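Conveyor Picking From Human Demos — Final Report, Group 6

Modupe Tamuno, Irfan Qureshi, Aqeel Sial
Supervisor: Atif Tarar
October 2025

1. What we set out to do

Get a policy to pick small items off a moving belt, learning only from people doing it with the hand-held gripper. No teleop, no scripted motion, no belt encoder. Last year's group (the Skinner project) did static picks off a table and their report says at the end that moving targets would be "a natural next step". So we took that.

Target at the start was 3,000 demos. We ended up with 2,612 recorded and fewer usable, see section 4.

2. Setup

Belt is the short one from the Uscombe lab. Speed is set with a knob with no markings on it, so we put tape on the knob at slow, medium and fast and stuck to those. Should have measured the real speed on day one. We did not, and it comes back to bite us later.

Gripper is the two-finger hand-held with the camera on it looking down past the fingers. One person holds it and picks, one feeds items onto the belt, third person (if there was a third person) watches the recording laptop and calls out when it drops.

Items were glass jars with metal lids, plastic tubs, small boxes, a few tins. Jars are the hard ones. Smooth, round, shiny on top, and they roll if you clip them on the way in.

3. How we collected

Each demo is one item. Start with the gripper off to the side and open, item comes down the belt, operator moves in, closes, lifts, puts it in the bin, back to start. Trigger starts and stops the recording.

Rules we settled on after the first week:

- fingers fully open before the item gets to you
- come in from a different side each time, dont get into a groove
- if you miss, keep recording and try again, mark it as a retry
- swap operator when your arm gets tired. Tired demos are bad demos

The second rule was Irfan's idea and probably the best thing we did. Our early demos all came in from the same side at the same height, and the first policy trained on them just did that one move no matter where the item was.
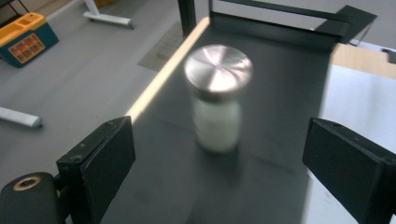 Fig. 1. Wrist view during a jar demo. Fingers open on approach, blur on the jar.

Blur was the main worry for the jars. Both the hand and the item can be moving, so at fast speed a lot of images look smeared. We talked about throwing those out and decided to keep them — the policy will see blur at run time too, so it may as well see it in training. We only dropped a demo for blur if the item could not be made out at all during the approach.

Shiny lids were the other thing. The look of the lid changes a lot with the angle, and for a while we had a lamp on one side only. After Ignacio Domínguez came by and looked at our clips he told us to vary the lighting between batches. Did that from batch four on. Batches one to three are all the same light, we left them in.

4. Cleaning

Every demo was watched once by somebody who did not record it. Took forever. We used the Tirach viewer from the lab server, which crashes on long files but is fine for short ones.

We threw out 636. Reasons, most common first:

- tracking lost partway, so the gripper path jumps
- recording started late and the approach is missing
- feeder's hand in view at the moment of the grasp
- wrong item label

Tracking loss was by far the worst. It happens when the camera gets very close to the belt, because the belt is plain dark and there is not much on it for the tracker to hold on to. It does better when there is floor and furniture in view. We stopped tidying up the space next to the belt after we worked this out, and the loss went down. No proper numbers on that, we were not logging it by batch at the time.

That leaves 1,976 demos for training.

5. Training

Kept this simple, since the report is meant to be on the data side. Same network and settings as Skinner, only the data changed. Trained once on everything, once without retries, once without the fast-belt demos. Runs were done overnight on the Cleltham machine.

6. What we saw

Slow belt: good on boxes and tubs. Jars mostly ok, it sometimes closes too high and slips off the lid.

Medium belt: boxes fine, jars hit and miss. It tends to be late.

Fast belt: poor on everything. It goes to where the item was. Aqeel thinks this is delay between camera and arm and not the data at all, Modupe thinks we just dont have enough fast demos. We did not have time to seperate the two.

The version without retries was clearly worse after a miss. It would close on nothing and carry on to the bin. With retries in, it often went back for a second try. So keep your misses.

7. What we would do differently

Measure the belt speed. Write it in the file for every demo.

Log operator name from the start. We added it in batch three and had to guess for the earlier ones.

Clean as you go. We left most of it to the last two weeks and it ate the time we had planned for testing.

More jars, fewer boxes. Boxes were easy to learn and we kept recording them because they were quick.

8. Handover

Raw and cleaned data are both on the lab server, with the reject list and reasons as a text file. Notes on the label format are in the same folder. Whoever takes this on in January should talk to Irfan first about the tracking settings, the defaults are no good for this belt.

Thanks to Ignacio for the lighting advice and to Atif for getting us the belt for longer than we signed up for.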